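Equipment planning (robot work cells)

Equipment planning, also cell budgeting, is the stage in an automation project where a buyer decides what to get, in what order, and what it will cost to keep running. Usually done before any quote is signed. Covers arms, hands, tables, trays, fixtures, software seats, spares, floor space, power.

Background

Early small-shop buyers tended to budget for the arm only. Everything else came out of the maintenance line. The term "whole-cell budget" is mostly credited to Zanele Adams, whose planning notes for the Prindwood parts works put the arm, the hand and the trays on one sheet. Widely copied afterwards, often without the spares column.

Cost groups

Purchase. Arms, hands, controller, mounting. Largest single figure, paid once.
Workholding. Trays, bins, locators, table tops. Cheap per piece but reordered alot. The Prindwood sheet allowed 500 dollars per station.
Simulation. Software seats plus somebody's hours to build the model.
Integration. Wiring, guarding, sign-off. Hard to quote early.
Spares. Finger tips, cables, one full hand if lead times are long. Prindwood held 4,000 dollars back for this.

One arm or two

Main fork in most plans. A single arm costs less and needs less room, but has to put down whatever it is holding before doing anything else. Two arms can split the job, one to hold and one to steady or pass. They also need collision checks and more table. Teun Groen, writing for the Gonby trade bulletin, argued for pricing both versions up to the hand and only then choosing. Critics say this doubles the quoting work for a shop that already knows its parts.

Simulation before purchase

Common since model libraries got better. The planner lays out table, trays and arms in software and checks reach before any order goes out. Things looked at: tray depth, tray spacing, room for the fingers over the rim, whether both forearms fit across the front at once. Changes at this point cost hours, not parts.

Limits are known. Grip, wear and cable drag are often modeled badly or left out. Marites Dela Peña's guide for Hattar treats a simulated pass as permission to buy trays, not arms, and asks for a bench trial of 7 shifts first.

A simulated two-arm cell, with a blue tray and a dark gray one side by side. The right hand has an elongated blue object over the blue tray, the left hand is open and empty. 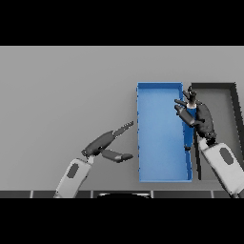
Timing of orders

Long lead items first, normaly hands and controllers. Trays last, as sizes tend to change after the layout work. Jusallow plans run on 4 payments: deposit, delivery, first run, acceptance. Many buyers ask for delivery by April so that training is done before summer leave.

See also

Gripper selection
Tray and fixture standards
Acceptance testing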